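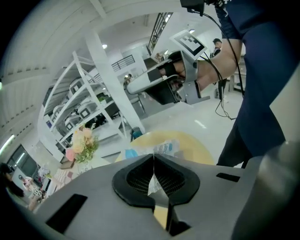 Penness Household Waste Diary Data

README for the cleaned release

What you have

Penness is a set of diary records about what households throw away and which bin they put it in. People wrote down each item, the bin they chose, and how sure they were. We cleaned it up and put it in two CSV files. That is the whole product, and you should be suspicious of anyone who makes it sound bigger, including us in the grant application.

The diaries come from 81 households in two towns, Bremov and Peñalver. They were kept during January, which is a strange month for trash. Holiday packaging is still working its way out of the house, yard waste is close to zero, and people who have just made resolutions behave better than they will in the spring. If you want a yearly figure, do not multiply by twelve. Someone did that with the draft release and the result was quoted back to us as a finding.

Files

diary_entries.csv - one row per item written down
households.csv - one row per household
codes.txt - the item codes and what they mean
changes.txt - what we changed by hand, with initials

All files are UTF-8. The separator is a semicolon, as several diarists used commas freely and we got tired of escaping them.

Columns in diary_entries.csv

hh_id: household number, matches households.csv
day: day of the diary, starting at 1
item_text: what the person wrote, spelling untouched
item_code: our code for it
bin_chosen: where it went, according to the diarist
sure: 1 to 4, where 4 means completely sure
note: free text, mostly blank

A warning on the "sure" column. It looks like the most interesting thing in the release and it is the weakest. Plenty of diarists wrote 4 down the whole page on the first day and never thought about it again. Asif Marwat, who coded most of the entries, wanted to drop the column. Ustyna Vakulenko wanted it kept with a flag. It was kept and the flag was never written, so please treat this paragraph as the flag.

How items were coded

Two coders read every entry, Asif and Sizwe Van Wyk. Where they disagreed, Ilídio Caldeira made the call. We do not report an agreement score. The early coding was done with both coders in the same room talking to each other, and a score from that would look wonderful and mean very little.

There are 29 item codes. A few are solid: glass jars, newspapers, food cans. Others are closer to wishes. "Soft plastic, other" holds everything from bread bags to bubble wrap, plus any wrapper that crinkles and has no number on it. People wrote "packet," "bag," "wrapping," or just "the plastic thing," and we had no way to go back and ask.

We are also doubtful about the line between paper and plastic. A shiny wrapper can be either one, or both stuck together, and the folk test (crush it and see if it springs back) gives different answers to different people. Entries where the diarist named no material are coded U. Please leave them as U. Spreading them over the other codes in proportion has been suggested to us more than once, and it makes up data.

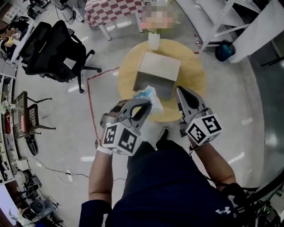

What was asked and what was answered

The instructions told people to write each item down when they threw it out. Many clearly filled in the page at night, from memory. You can tell by the handwriting, which the CSV does not show you, and by the order, which it does: long runs of entries grouped neatly by room. Small things suffer most. Tea bags, receipts, and candy wrappers are surely undercounted, and we have no good estimate of by how much.

Then there is the plain problem that people know they are being studied. Nobody likes to write down that a greasy pizza box went in with the clean cardboard. We did not check any bins. The column is called bin_chosen, but "bin claimed" would be a better name, and Necati Soylu argued for that at the time. He was right. By then the scripts used the old name.

Households

Sign-up was by flyer and word of mouth. It was not a random sample and no weighting will turn it into one. Bremov has curbside pickup with separate bins. Peñalver has shared drop-off points, and the walk to them matters a lot to what ends up where. Comparing the two towns as if the only difference were attitude would be a mistake. The households.csv file has household size, type of home, and whether there is a place to store sorted waste. It has no income column. We asked, and so many people skipped the question that publishing the rest seemed unfair to those who had answered.

About 4 households stopped before the end. We say "about" since one of them returned pages that may belong to a neighbor. They are included, with the value 1 in the column called partial.

Uses we would not object to

Teaching people to clean messy text. Building a word list of what people call their trash. Checking whether the labels on a local sorting guide match the words residents use. That last one is what the Kumier sorting guide did with our draft, and it seemed sensible enough.

Uses we would argue with

Ranking towns. Estimating tonnage (nothing was weighed). Training a classifier and reporting its accuracy against bin_chosen, which would only tell you how well you can predict what people say.

Known problems

Household 29 used its own numbering for days and we could not fully line it up.
Item codes for batteries and small electronics were merged late and a few old codes may survive.
Some notes are in a mix of languages and have not been translated.
The day column has gaps. A gap can mean no trash or no diary, and we cannot tell which.

Corrections

Send corrections to Sizwe with the hh_id, the day, and the text of the entry. Please do not send a re-coded copy of the whole file. We got one after the draft release - it had no record of what had been changed, and comparing it by hand took longer than the first round of coding.

Last edited 2023-03-02 by U.V.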